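Stirden tool library to open on two evenings a week

2025-05-18

The tool library in Stirden will open on two evenings a week from next month, after a spring in which the number of members grew faster than the people who run it had expected. Until now it was possible to borrow and return tools only on Saturday mornings, and the line at the door often reached the bus stop.

The library is in the former Bevan shoe shop on Mill Lane. It started in March last year with 80 members, most of them from the streets close by. Today it has 900, and many of them come from Trornberg and from the villages on the other side of the river.

"We thought we would lend some drills and a few ladders," said Catrin Lloyd, who manages the library. "But people are fixing whole apartments now. They come on Saturday for a sander and they want to bring it back on Sunday evening, and we are closed. So the sander stays at their home for one week and does nothing."

The new hours are Tuesday and Thursday from 5 p.m. to 8 p.m. The Saturday hours, 9 a.m. to 1 p.m., stay the same. Members can keep a tool for seven days, as before, but small hand tools can now be kept for 21 days if no other member has asked for them.

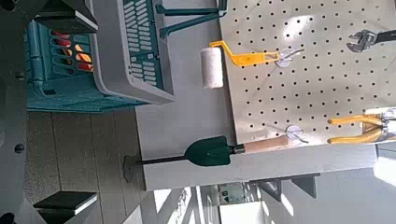 The yearly fee does not change. An adult pays 30 dollars, and students and people over 65 pay half. There is no extra charge for each loan, except for the floor sander and the carpet cleaner, where the member has to pay for the paper or the cleaning liquid. Late returns cost one dollar a day. Lloyd said that the library earns very little from this, and that she would prefer to earn nothing.

The town council voted last week to pay for the lights and heating in the evening hours until the end of next year. The vote was not without discussion. Council member Prys Edwards supported the plan but asked for a report after six months, with the number of visits on each evening. He said that the council had paid for longer hours at the swimming pool in the past, and few people had come.

"I am a member myself and I like the place," Edwards said after the meeting. "But it is public money, and I want to see that the evenings are used."

Two owners of hardware stores in the town had written to the council before the vote. One of them was worried that he would sell fewer tools. The other, the owner of Heso Hardware on the market square, wrote that she sees the opposite – people borrow the machine and then come to her for screws, paint and wood. Her store has given library members a small discount on paint since the winter.

Painting and decorating tools are the most borrowed group this spring, according to Lloyd. Garden tools come second, and she expects that they will be first by the summer. The library has 200 tools for painting and wall work alone, a large part of them given by people who moved to a smaller home or stopped working in the trade. 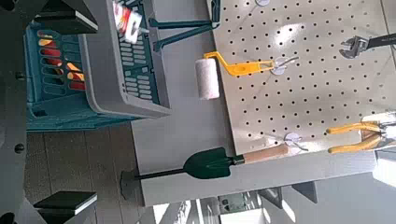

A small paint roller with a yellow-orange handle, hung by a pegboard.

With the new hours the library will also change the way of booking. At present members telephone or write their name on a paper list by the door. From next month they can reserve a tool on the library's website up to two weeks before they need it. The paper list will stay for those who do not use the internet, and both lists will be put together each morning.

There will be a short course on one Thursday each month, free for members. The first is about filling cracks and painting a ceiling, and the second about sharpening garden shears. Each course has room for 12 people, and names are taken at the desk.

The library is still looking for two extension ladders and a tile cutter in good condition. Tools with an electric cable are tested before they go out on loan – this can take up to two weeks – and gasoline tools are not accepted. Donations can be brought to the side door on Saturday mornings.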